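# Finura Bench

**Finura Bench** is a simulation package for teaching and testing robot arms on tabletop jobs, sold by the software firm Bellatik. It is aimed at schools, small labs and anyone who would like to crash a robot without paying for it.

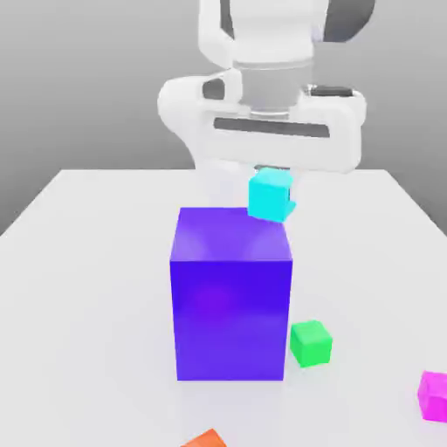
The package was first sold in January under the name Wulska Tabletop, after the company that wrote it. Bellatik bought Wulska the same year, kept the code and replaced the name, the logo and most of the manual. The old name survives in several error messages.

## Contents

A standard license includes one simulated arm with a gripper, a physics engine, a task editor and 47 ready-made tasks. Most of these involve picking up colored blocks and putting them somewhere else, a pastime the manual calls "foundational." Users can change the size, color and weight of the blocks, and later versions allow the friction to be changed too. Setting it to zero is permitted and widely regretted.

Each task can be run by hand, by script or by a trained policy. A run ends when the goal is met or when 30 seconds of simulated time have passed. The program then gives a score, along with a log file of impressive length.

## Pricing

The basic license costs $122 per seat per year. A classroom license covers nine seats and adds a teacher's view, from which every student's arm can be stopped at once. Reviewers have tended to single out this button for praise.

Hardware isn't included. A bridge for sending finished programs to a real arm is sold separately by Dunleavy, whose setup guide – longer than the manual for the package itself – recommends starting at low speed.

## Reception

In a review dated 18 December 2023, Mikkel Thygesen called the package "a very good way to learn how hard it is to put one thing on top of another." He liked the task editor and the clean, uncluttered graphics, and found the physics believable until blocks were stacked more than about four high, at which point they began to drift "like guests who want to leave." Bellatik lists the drift under known issues.

## See also

- Dunleavy bridge
- Pick and place
- Wulska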